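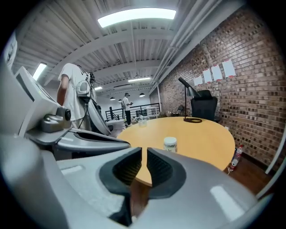 Selamawit Gebru says the round table is the wrong shape for any of it, and that a person who wants to get things into small jars ought to work along a straight edge with the full ones going off to the left. She said it on the phone at ten past nine, before I had finished clearing, and repeated it towards the end of the call in slightly different words. I wrote it down both times.

I do not think she is right, but the case deserves setting out. A straight edge gives one direction of travel. A round top gives none, so the person working has to invent one and then keep to it. On Monday's method (I call it that from habit, it is simply the first method) I had the unsorted things in the middle and worked outwards, and by the end of an hour there were sorted and unsorted things at equal distances from me with nothing to tell them apart. I had to tip two lots back together. Screws do not mind this but I did.

The present method is by clock face. Six o'clock is where I stand. Unsorted material comes in at three, on a tea tray. Sorting is done at six. Anything undecided goes to ten, in a cup. Finished jars leave the table entirely and go to the shelf. The lamp stays at the back on the right and is not moved for any reason, as moving it means rerouting the flex and losing a quarter of an hour.

Lamp. The arm joint has been slipping again. Tightened the wing nut half a turn and it held through the morning. Half a turn more and the arm will not fold at all, so the usable range is small. I have tried a fibre washer in there and it compressed within a fortnight. A nylon one would be better. There may be one among the things I am sorting, which would be convenient, and I have put a note on the tray to look out for M5 or near it.

Jars. These are the clear plastic ones with the white screw lids, the small size. I bought one carton from Degefa in January and the carton is marked 240. The lids are good. They close in a bit under one turn and do not cross-thread unless hurried. The plastic picks up fine scratches from anything steel, so they will look worn inside a year, but I can see the contents and that is all I want from them. The Matari jars I had before were a better plastic with a worse lid. I would take the lid.

Labels remain unsolved. The printed ones are faint. I have run the label printer on its darkest setting and on the one below, and cannot see a difference at arm's length. Fasil Abera suggested that the roll is old stock and that thermal paper goes off if it has been kept near a radiator. It has been kept near a radiator. He uses a paint pen straight on to the lid and wipes it off with spirit when the contents change. I tried this on one lid. The pen took well and was readable from the doorway. The spirit removed the writing and left the lid slightly dull, a patch the size of a thumbprint. Acceptable on the underside of a shelf, less so where one looks down on the lids, as one does at a table.

I have ordered a new roll all the same. If the new roll prints dark, the radiator is to blame and the rolls go in the hall cupboard.

Contents to date. Wood screws, countersunk, by length only, ignoring gauge for the time being. Wood screws, round head, all together. Machine screws by thread, where I can tell. Washers by bore. Cup hooks. Panel pins, which I had meant to leave in their paper and which have come through it. Picture wire offcuts, all under a hand's length, which I should throw away and have put in a jar.

I kept a tally for the screws, as I want to know how many jars to allow for the second half. The countersunk came to 1,157. I had guessed at 2,000 for the whole collection before starting, and with the round heads and machine screws added the total at lunch stood at 2,322, with one biscuit tin still to open. The guess was poor. I think I was picturing the tins with the lids on.

A jar holds far more short screws than long ones, naturally, but the falling off is steeper than I had allowed for. Past a certain length they stop lying across each other and stand up, and the lid will not go on although half the jar is air. Shaking helps with the middling sizes. For the long ones the only thing is to load them by hand, points down, with the last few put in heads down to fill the gaps. This is slow. A taller jar would be the proper answer, and Trenura sell one with what they say is the same lid. I would want to try a lid on it before buying a carton.

Lunch at one. Soup, and the end of the loaf.

Afternoon, chairs. The mesh one goes under the back of the table when I am sorting, as I prefer to stand. The table is slightly too low for standing and slightly too high for the chair, and of the two I find standing does less harm to the neck. I have thought about raising the table on blocks. With a round top I should want to know a good deal more about what is underneath before I did that, and I have not yet been on the floor with a torch. The mesh chair itself is sound. The gas strut loses perhaps an inch over an evening and I pump it up again without noticing. The other dark one, down towards the brick wall, collects coats.

The brick wall sheds. I had put it down to the window being open but there was the same fine red dust along the skirting today with the window shut. Brushed a short section with a stiff brush and more came off the pointing than off the brick. It wants sealing. The Flaner sealer has a matt finish and a smell that lasts, by the tin, two days. I would have to move everything from that end of the room first, so it will be done after the jars and not before. I have put the date I expect to finish the jars on the back of the door and have already moved it once.

Swept the floor. Found four countersunk and a cup hook, added the four to the tally sheet separately and did not alter the total above.

Half past three, second call from Selamawit, on the matter of the table. She has measured her own bench and offers the dimensions. Her objection has shifted somewhat. It is now that with a round table the corners of the tray overhang and will be caught by a sleeve. This is a fair point. The tray overhangs by two fingers at each outer corner when placed at three o'clock. Turned the tray so that its long side faces the middle, and the overhang is at one corner only. A round tray would remove the problem. She has a round tray and says I may borrow it, on condition that I admit the rest.

I said I would think about it.

Undecided cup, emptied at five. It held one brass ferrule, two of what I believe are shelf studs from the old bookcase, a grub screw with a damaged slot, a small spring, and a plastic thing with a hole through it. The studs went in with the cup hooks under a revised heading, fittings, small. The ferrule likewise. The spring I have kept out, as it may belong to the door latch, which has felt slack. The plastic thing went back in the cup.

No nylon washer of any size.

Tomorrow: open the last tin. Try the lid on a tall jar if I get as far as the shop. Wing nut to be checked before the lamp is switched on, not after. Ask Fasil which spirit he uses, as it may be that mine is the wrong sort and the dulling can be avoided. Put the new roll in the hall cupboard as soon as it comes. Ring Selamawit about the tray.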